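Search this site
Search
Go

Giving birth two hours from the hospital

Last updated: October

I had my second daughter in the spring and I've been meaning to write down how it went while I still remember the order of things. A few people who are pregnant and living out this way have asked me.

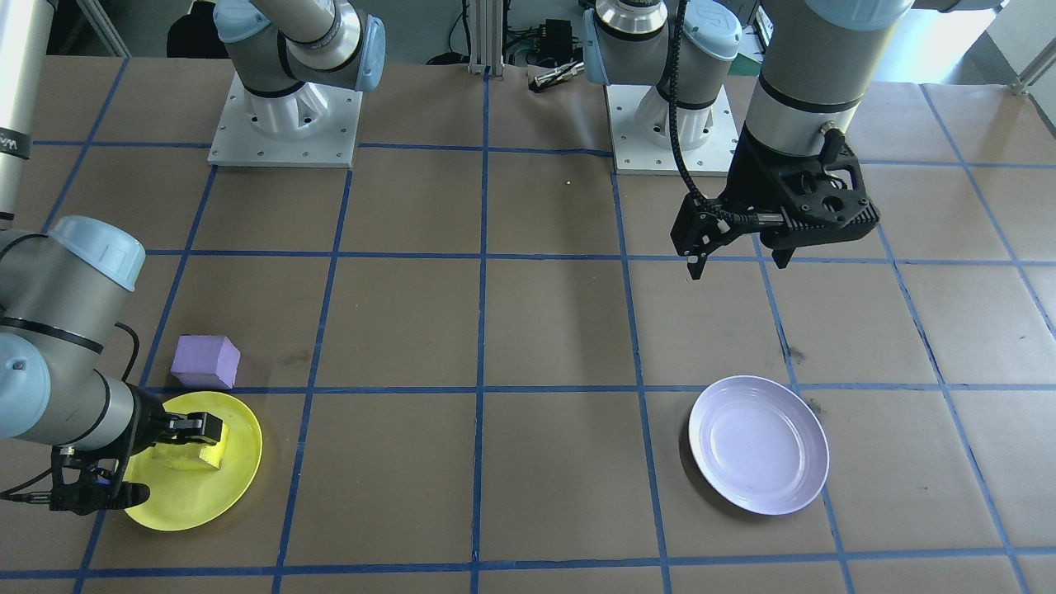 We live in Fomard, which has a surgery, a chemist and a midwife three mornings a week. The nearest maternity unit is in Retow. Without traffic the drive takes just under two hours, and in winter you add whatever the pass adds. My first was born when we still lived in town, ten minutes from the ward, so I hadn't thought much about distance before.

My midwife was Elsa Solberg. She raised the travel question at the booking appointment and again at every visit after that. Second babies often come faster than first ones. My first labour had been eleven hours, which she said was useful to know but not something to plan around. She gave me a sheet with the labour ward number, the ambulance number and a space to write our directions for the driver. I filled it in and stuck it inside the cupboard by the kettle.

There is a scheme that lets you stay near the hospital from 38 weeks. You get a room in the Myklebust guest house, which is across the road from the main entrance, and the health board pays part of it. Our share came to 88 a night. We did the sums and two weeks of that was 1,120 after the long-stay discount, plus food, plus my mother's train fare to look after our eldest. I didn't want to be away from her for that long either. In the end we booked the last week only and hoped.

I was lucky with the timing. My waters went on the second night there, just after four in the morning. I rang the ward and they told me to come over. I walked across the road in my coat and slippers with my husband carrying the bag. She was born at twenty past seven. If we had been at home I think we would have been somewhere on the pass.

The birth itself was straightforward. I had gas and air and nothing else. I lost more blood than they liked afterwards, so they kept me in for an extra night and gave me iron tablets, which I took until the summer. I'm glad that happened in a hospital. I had been fairly keen on a home birth at one point and Elsa had talked me through it properly, without pushing me either way.

Some things I would do differently:

I would book the guest house by 30 weeks. There are only a few rooms and families from Vernero use them too.

I would keep every receipt. The travel claim form asks for all of them, and I had thrown away two for petrol. We got about 200 back.

I would pack for the older child separately. I put her things in with mine and then took the bag to the ward.

The baby is fine. She sleeps badly and eats well. Her sister was cross with her for a fortnight and now brings her socks, mostly mine.

I'll write something about feeding next, as I had a harder time with that than with the birth.

Contact | Copyright, all posts the author's own | Back to top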